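Learning a Garment Folding Task from Wrist Camera Views
Final Report, Undergraduate Project in Robotics
Ostbridge Institute, Department of Mechanical Engineering
Submitted 30th October

2 comments 14 shares

1. Purpose of the Project

The project examined whether a single robot arm can learn to fold denim trousers from demonstrations when the only close view of the cloth comes from a camera on the wrist. Earlier work in the department used an overhead camera alone. That arrangement located the outline of a garment well but gave little information about which side was facing up, and the arm often grasped two layers of cloth when one was wanted.

2. Equipment and Method

The arm was a Prasus bench model with a two-finger gripper. Demonstrations were recorded by teleoperation and stored with the Laltance logging software. Each demonstration began with the jeans placed by hand on a white table and ended when the operator judged the fold complete. The team recorded 67 demonstrations, of which three were discarded owing to lost wrist camera data.

The policy received the wrist view, the overhead view and the joint positions of the arm. A second policy was trained on the same demonstrations with the wrist view removed. Both were trained with the same settings and for the same number of steps.
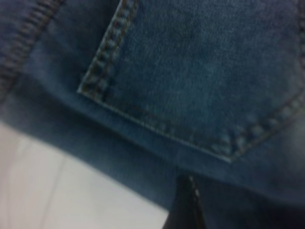 Training images were reduced in size before use. The team considered sharpening them as well, but a short trial in January showed no gain, and the step was left out. Brightness was varied at random during training so that the policy would depend less on the room lighting.

3. Results

Each policy was tested in 30 trials, using the same set of starting positions. A trial counted as a success if the jeans were folded in half lengthwise and then once across, with no leg left outside the fold. The policy with the wrist view succeeded in 24 trials. The policy without it succeeded in fewer than half.

Most failures of the first policy occurred during the second fold, when the gripper closed above the cloth and lifted nothing. The second policy failed mainly at the first grasp. In several trials it took hold of both legs together and did not recover.

4. Discussion

At close range, seams and pocket stitching offer detail that plain areas of denim do not. The team believes the first policy made use of this detail when choosing where to grasp, although the tests did not separate its effect from that of a better height estimate. A trial with the back pockets covered would help to settle the question.

All tests used one style of jeans. The results should not be extended to knitwear or to lighter fabrics, which slide on the table and would need a different grasp.

5. Acknowledgment

The team thanks the Jafri Fund for the purchase of the garments and the replacement gripper pads.

Contact the department office | Copyright Ostbridge Institute | Back to top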